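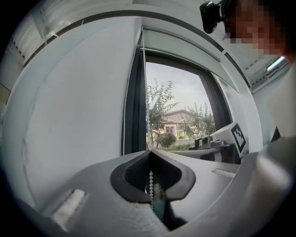
Photo: Dymphna Mac Carthaigh

Hanging your Sondlow blind and setting the chain

Last updated: 2022-06-27

By now you should have the brackets up and level, and with any luck a cup of tea beside you. If the brackets still wobble when you give them a tug, please go back and sort them out first. The rest of the job is much gentler than the drilling and most people find they rather enjoy it.

You will need the blind itself, the chain safety clip with its two screws, a small cross-head screwdriver, a tape measure and a pencil. A second pair of hands is very welcome for any blind wider than 180 cm, as the roller is heavier than it looks and has a habit of dipping at one end.

Hanging the roller

1. Unroll a little of the fabric on a clean bed or table and check that it comes off the back of the tube. If you ordered a reverse roll, it should come off the front.

2. Decide which side you would like the chain. It comes set up for the right. To change it over, pull the control end and the plain end out of the tube and swap them, pressing each one home until it sits flush.

3. Hold the roller up to the window with the chain hanging straight down, and hook the control end over its bracket.

4. Push in the sprung pin at the plain end, lift that end into place and let the pin go. You should hear a click. Give the tube a light pull downwards to be sure.

Note: If the pin will not reach, the brackets are too far apart. Moving one of them inwards by 2 mm is usually plenty, so do be patient here -- it is very easy to overdo it and end up with a fresh hole to fill.

Fitting the chain safety clip

CAUTION: A hanging loop of chain can strangle a small child. The clip must be fitted in every home, including homes where no children live. Keep cots, beds and chairs well away from the chain.

5. Slip the clip over the bottom of the loop and draw it down the wall until the chain is taut but still runs freely.

6. Mark the two screw holes in pencil, move the clip aside, and drill. In plaster, use the wall plugs from the Postis bag.

7. Screw the clip down firmly and run the blind up and down a few times. If the chain jumps or grinds, the clip is a touch too low.

Setting the bottom stop

8. Lower the blind to where you would like it to finish, normally level with the sill.

9. Snap the clear stop bead on to the chain just beneath the control end, on the side that has been travelling upwards. Squeeze it shut with your fingers. Pliers will crack it.

Note: Fabric can settle a little over the first few weeks, especially in a warm room. If yours creeps past the sill, open the stop bead with a thumbnail and move it along the chain until the blind finishes where you want it.

If the blind rolls up crooked, lower it fully and look at the tube. Stick a short piece of masking tape to the bare tube at the side the fabric is drifting away from, then roll it up again and see how it goes. You may need a second layer. Our fitter Lev Levchenko swears by paper tape for this, and we have come round to his way of thinking.

Keep the spare stop bead somewhere safe. For the Vido blackout fabric, please read the cleaning section before you go anywhere near it with a damp cloth.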